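The long life of the second-hand table

Old dining tables are cheap, heavy and hard to sell. A few small workshops are finding new homes for them.

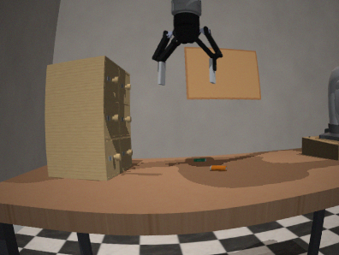 A wooden table, with a pale orange board on the grey wall behind it.

Laine Jõgi keeps a tape measure in her coat and a second one in the van. Most of the calls she gets are from people clearing a parent's house, and most of them begin with the dining table. The sofa has gone to a cousin and the beds have been taken apart. The table is still there, usually because it will not go through the door.

"Somebody put it together in that room," she says. "So somebody has to take it apart in that room, and they've lost the key for the bolts."

Jõgi started Prondora, a two-person furniture workshop, after twelve years as a joiner on building sites. She takes in old tables, mends them and sells them on. At first she dealt in chairs as well, but chairs come in sets and one is always broken. Tables were simpler. She now has 40 in a rented barn, most of them stood on end against the walls.

Prices are low. A large extending table in dark wood, with both leaves and no serious damage, may fetch less than the cost of moving it. Buyers in small flats do not want to seat ten. They also dislike the colour, which in many cases is a stain put on by the maker and can be taken off with patience.

Ottó Bakos, her partner in the business, does the stripping. He works by hand with a scraper where he can, and keeps the sander for tops that have been painted. Veneer worries him most. On some tables from between the wars it is thin enough that one careless pass will go straight through, and then there is a pale patch which no oil will hide. He has done it twice. One of those tables is now his own, and a fruit bowl lives on the spot.

The usual faults are the same from one house to the next. Rails come loose where they meet the legs. Old animal glue gives up in a heated room. Extending tables jam because the runners have been painted, waxed or fed with cooking oil. White rings from hot plates look terrible and are often only in the finish. Black rings go deeper, and Bakos will usually leave those alone unless the customer insists.

A basic repair at Prondora costs £13 for a loose leg. A full strip and refinish starts at £321, and at that point Jõgi asks people whether they like the table or simply feel they ought to. About half go home to think. She does not chase them.

Cutting down is the work that divides opinion. Antigoni Ververidis, who restores furniture for dealers and has taught evening classes in it, will not shorten a sound table. A leg cut by two inches cannot be put back, she says, and the next owner may have wanted those two inches. Bakos takes the opposite view. He has turned one eight-foot farmhouse table into a desk and a bench, and both were sold before the oil had dried.

Both of them agree on glue. Ververidis tells her students to use the kind that can be softened and undone later, and says most of her paid work comes from undoing the other kind. She charges more for that, and tells people so when they ring.

Some of Jõgi's best customers have been cafés. Cheng-en Mak and Lok-yiu Kuo bought nine tables for Denden, their noodle shop, in February, none of them matching. They had planned to order new ones. Kuo changed her mind after seeing the delivery date. The tables were cleaned, levelled and given a hard finish that will stand up to soup, and the wobbly one by the window went back once to have its feet trimmed. Mak says regulars have favourites and will wait for them.

The barn is nearly full again. Jõgi has stopped taking glass tops and anything with a central pedestal over a certain weight, after one rolled on to Bakos's foot. She still goes out to look at most of the others, with both tape measures, and she asks every caller the same thing first: how wide is the door?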